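Mudgway Shared Office – Frequently Asked Questions

Last tidied up in November, which is more than can be said for the cables.

Do I get my own desk?

You get a desk. Whether it's your own depends on how early you arrive and how firmly you put your mug down. The monthly rate buys you a seat at any table that isn't already taken, and the seats have wheels, so they travel. If you find your favourite chair across the room, wheel it back and say no more.

People on the long-stay rate can reserve a place. Reserved means reserved until 9 in the morning, after which it's a suggestion.

Which chairs are the good ones?

The black office chairs. The paler ones by the tables are fine for a phone call or a sandwich, and we wouldn't wish a whole afternoon in one on anybody. If a chair sinks slowly while you sit on it, tell Rozália Fekete, who keeps a list. Please don't mend it with a folded beer mat. We've had that.

Where do I put my coat?

On the coat rack. It's tall, it's black and it has a great many opinions about where it should stand, so you may meet it in a slightly different spot each week. Coats go on the hooks. Bags are meant to go under your table, though in practice they gather round the foot of the rack like pigeons.

Anything left overnight on Wednesday goes into the lost property box, because the cleaner comes on Thursday and doesn't do archaeology.

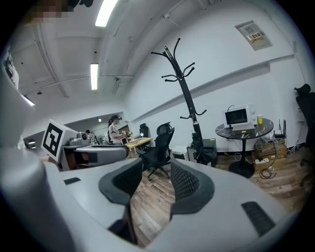 Wet umbrellas are another matter. They go in the bucket in the porch, opened by nobody indoors, however large the drip.

Can I use the spare monitor?

Yes, if you bring your own lead. Please use it where you find it or put it back afterwards – it once spent a month at Olport, our other building, and came home without its stand. The small tables are not desks. They're for a cup, a screen or a jar of something, and they wobble if you lean on them to make a point.

What's in the cardboard boxes?

Mostly other cardboard boxes. A few hold things from the move out of Tellberg House that we're sure we'll need. You may stack a parcel on top for the day, with your name on it, but don't bury the router. If the router is buried the wifi sulks, and then everybody sulks.

How do I get on the wifi?

The network is called Mokurach, after a café that used to be downstairs. The password is on the card you're given when you join. If it stops working, wait four minutes before touching anything. Unplugging things at random has been tried, and it took down the door buzzer.

Can I plug in a heater?

No. The power strips are for laptops, screens and lamps. A 2000-watt heater on the same strip as everyone's work will make you briefly famous.

Is it quiet?

Quiet enough. People do stand about and talk, usually at the table you've just chosen. Long calls belong on the stairs, where the echo keeps them short.

How do I get in after hours?

Ring Rozália before six and she'll set you up with a key code. The old code, 1288, stopped working in the spring. It's still written on the wall by the bins, and we'd be grateful if people would stop trying it.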